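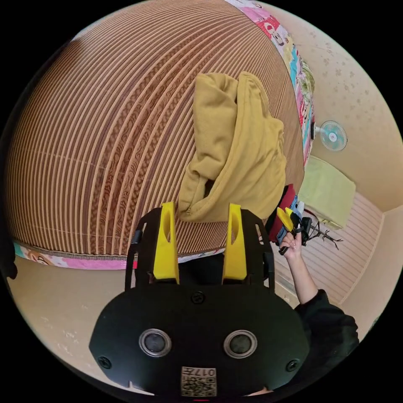 Wainwright
Household cloth handling, shown by hand

Wainwright is a set of demonstrations of people tidying and folding clothes at home with hand-held grippers. We made it to teach robot arms to deal with soft things, and we're really happy to finally put it out in the open!

What's in it

592 demonstrations from 13 homes. Each one is a single attempt at a single task, from the first reach to letting go. The tasks are:

pick: lift one garment off a bed or a mat
spread: open out a bunched garment so the front faces up
fold: fold a garment
stow: put a folded garment in a bag or a drawer

Hoodies are our favorites. The hood flops wherever it likes, the sleeves hide under the body, and two people will almost never go at it the same way. If your policy can spread a hoodie, please write to us, we want to see it.

How it was recorded

Everyone worked in their own rooms, on their own beds and floors, with their own clothes. We asked people not to clean up first. Patterned bedding, mats, fans, cushions and cables all stay in view, and we think the data is better for it — our first batch was shot on a plain white table and the policy trained on it fell apart in a real bedroom.

Demonstrators got a short practice session (about 47 minutes, most of it spent learning to pinch a single layer of cloth) and then recorded at their own pace. Pauses and second tries are left in.

Folder layout

episodes/ one folder per demonstration
episodes/*/video.mp4 wide-angle view from the gripper
episodes/*/pose.csv gripper position and rotation over time
episodes/*/width.csv finger opening
episodes/*/note.txt task name and a line from the demonstrator
splits/ train, validation and test lists

The splits are by home, so no room in the test list shows up in training. Please keep it that way if you report numbers.

Known problems

Fine stripes and slatted mats can throw off the pose tracking. Episodes where we noticed drift have "drift" in note.txt, but there will be others.
Black clothes in evening light are hard to see. Savvas Raptis is working on a brightness fix.
In 3 homes the finger opening was logged late, and the offset is in splits/late_width.txt. Apply it before training!
Some notes are in Greek or German. We haven't translated them.

Using it

The Jasto loader reads the folders as they are. Point it at episodes/ and pick a split. If you'd like to write your own, start with pose.csv, where the timestamps match the video.

People

Glykeria Stergiou planned the tasks and trained the demonstrators. Selina Aebischer wrote the tracking code and the loader. Achilleas Michailidis checked every episode by eye, some of them twice. Questions and bug reports go to the issue tracker, and more stow episodes are coming in December.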